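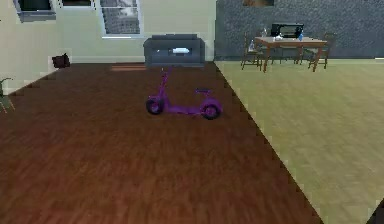 **1/**
キックスクーターの小径ホイールと床材の相性について、調べたことを順に書いておく。対象は室内での保管と押し歩き。屋外走行の話はしない。

**2/**
きっかけは2月に無垢フローリングの廊下に出た細い凹み。幅は狭く、長さ方向に連続していた。家具の脚では説明がつかない形だったので、車輪荷重を疑った。

**3/**
床の凹みを決めるのは総重量より接地圧。同じ重量でも接地面積が半分になれば平均圧力は倍になる。小径で硬いウレタン車輪は接地面が線に近く、局所的な圧力が上がりやすい。

**4/**
簡単な計算。片輪に50 kgかかり、接地面積が50 mm²だとすると、平均圧力は9.8 MPa。針葉樹の表層なら跡が残っても不思議のない値になる。実際の分布は一様ではなく、中央のピークはこれより高い。

**5/**
空気入りタイヤは事情が違う。接地圧はおおむね内圧に近い値で頭打ちになり、荷重が増えると面積のほうが広がる。重い自転車を置いても床が凹みにくい理由はここにある。

**6/**
床材側の指標はブリネル硬さ。スギやパインは低く、オークやメープルは高い。ただし同じ樹種でも早材と晩材で差があり、板目では凹みが縞状に出る。カタログ値は平均と見ておく。

**7/**
濃色に着色した床は別の問題を抱えている。凹み自体は目立たないが、表面の塗膜が削れると下の明るい木地が出る。浅い擦り傷に限れば、淡色の床より目につく。

**8/**
塗装の違い。ウレタン塗装は塗膜で荷重の一部を受けるが、割れると部分補修が難しい。オイル仕上げは傷が入りやすい代わりに、研磨と再塗布で局所的に戻せる。番手は800で止めた。1000まで上げるとオイルの入りが悪く、周囲より白っぽく残った。

**9/**
凹みの補修は蒸気が基本。濡れ布を当ててアイロンを短時間かける。繊維が切れていなければかなり戻る。Raketti の補修キットも試したが、付属の充填材は凹みより欠け向き。

**10/**
保護マットは三種類を比較した。
- Numico の発泡マット:柔らかすぎて車輪が沈み、縁に荷重が集中する
- Semple の硬質シート:圧力は分散するが、裏に砂が入ると擦り傷の原因になる
- コルク:厚みがあれば無難。湿気は残りやすい

**11/**
ゴム系のマットとタイヤには移行汚染がある。可塑剤や老化防止剤が塗膜に移り、黄色や茶色の変色になる。洗剤では落ちない。長期間置くなら、間に紙か布を一枚挟む。

**12/**
床暖房の上では移行が速い。Firnitano の床用ワックスを塗った試験片でも、暖房側だけ輪郭が出た。ワックスは遮断層としてあまり期待しないほうがよい。

**13/**
砂の除去は地味だが効く。石英はどの塗膜よりも硬い。車輪を拭いてから室内に入れるだけで、擦り傷の本数は明らかに減った。凹みには影響しない。

**14/**
うちの廊下はオイル仕上げのパイン。蒸気で戻したあと再塗布し、保管場所にはコルクを敷いた。いまのところ新しい凹みはない。梅雨明けにコルクの裏の含水率を測る予定。

**15/**
訂正(2021年5月19日):4/の圧力の単位を初稿で kPa と書いていた。正しくは MPa。計算式の数値はそのままで変更なし。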